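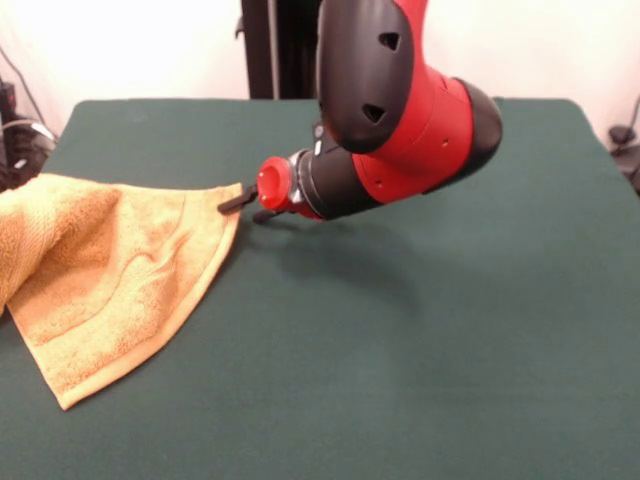

Saturday, Bredgate shared workshop. Present: N. Mercado, T. Van Wijk.

Work continued on the towel-folding cell, project Pelterum. The grasp height was lowered by 2 mm and the closing speed left as before. The planned series is 24 attempts, to be logged by Mr. Van Wijk under the Piko settings file.

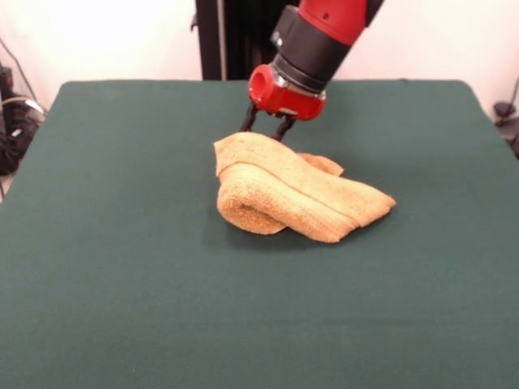 Gripper at the towel, fingers apart.

The felt cover remains in use -- a replacement is to be discussed before July. Cable routing behind the table is deferred to session 9.

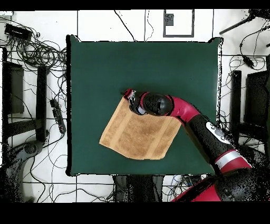
Should the finger pads be changed before the next series?
The present pads will be retained until all 24 attempts have been logged.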